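This site uses cookies to remember your reading preferences. Accept | Manage settings

Category: Bench Notes / Household Manipulation
23 Aug 2026
Entered by Kimie Wada

Purpose of entry: to record the state of the mixed-item clearing work and to set down a position on the question put to the laboratory by Zetau, namely whether a single arm can be relied upon to tidy ordinary household articles without supervision.

The current item set was selected by Shigeru Fujimoto from the Tukik list. It includes toys, a bowl and a cleaning brush. The articles are placed in the bin without sorting, and no fixed poses are supplied to the planner. The series comprises 528 grasp attempts under the revised settings. Attempts in which the arm stopped on a force limit are to be logged as failures, including those where the item was already held.

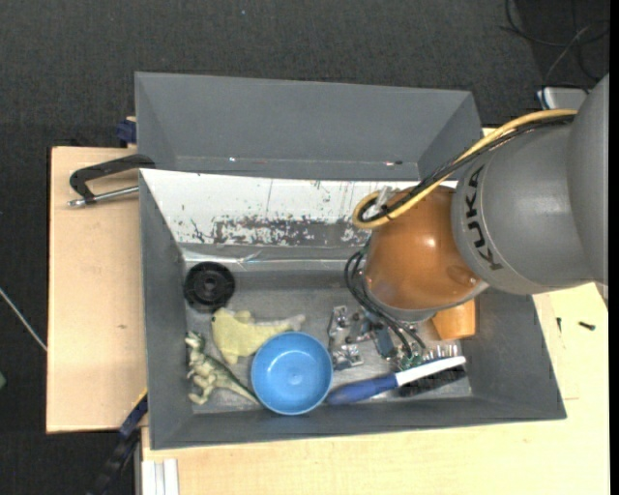
The bowl remains the least predictable article. A grasp on the rim is adequate when the approach is steep, but the planner continues to prefer the inner wall, and the fingers slide. The brush is acceptable by the handle and poor by the head. Toy figures are generally lifted by the body; the tail is to be excluded as a grasp region in the next build. Items close to a wall still account for 24 of the 700-series fault codes, and S. Fujimoto has asked that these be separated from the remainder before any rate is reported.

Position for the reply to Zetau: the arm can clear a bin of familiar articles with a person nearby. It cannot yet be said to tidy a room. Putting an item where it belongs was not tested in this series and should not be implied.

Outstanding: repeat the bowl trials with the approach angle held at 16 degrees from vertical. Confirm with Alcantara whether the November visit requires a live run. Clamps to be checked before each session.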